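Notice of Findings, Cell 2, Ladelora Recovery Hall

The hall opened to the inquiry at 6:20 in the morning, before the first shift. Veikko Mäkelä read the rules aloud, as the Fimstead charter required, and the members took their places along the rail. The matter before them was the stop in August, when the arm had closed on a drive, begun to lift, and then refused every instruction for 26 minutes.

It had not dropped the drive. The record was firm on that point. It had held its grip through two resets and a loss of air pressure in the hall, and when Issa Sayegh put his hand on the stop button the arm was already still. The Primel controller reported no fault. It reported, in its plain way, that the task was in progress. 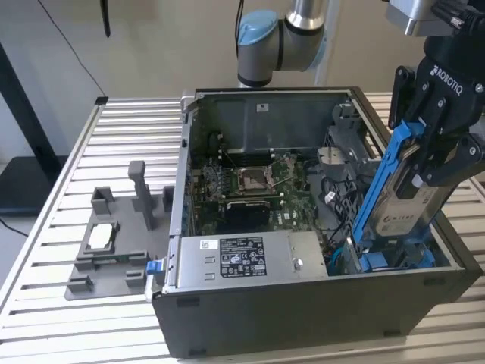 *By Tanveer Jatoi, Clerk to the Inquiry*

The drive remained in its blue carrier while the members questioned the shift lead. Otis Baptiste stated that 69 units had gone through the cell that night and that the arm had treated each of them alike. He was asked whether he had entered the cell. He had. He was asked whether the gate had been locked out at the time. He looked at the rail for a while before he answered that it had not.

"I thought it was waiting for me," he said.

The clerk was directed to strike the remark, and then, after some discussion, to restore it.

Fasil Tilahun gave evidence on the force limit. It had been raised in the spring, on a verbal request from the Yimer site, where carriers were said to stick in their cages. No form was found. With the higher limit the arm could pull against a latch without reporting resistance, and it would go on pulling for as long as the task stayed open. A hand placed between the carrier and the cage would have been treated as a latch.

The members were silent. Mr. Baptiste had put his right hand in his pocket.

It was ordered that the former limit be restored, that the gate be locked out before any entry, and that Cell 2 stand idle until both were signed for. Mr. Sayegh signed at once. Mr. Baptiste asked for the pen and signed with his left hand — slowly, and outside the line.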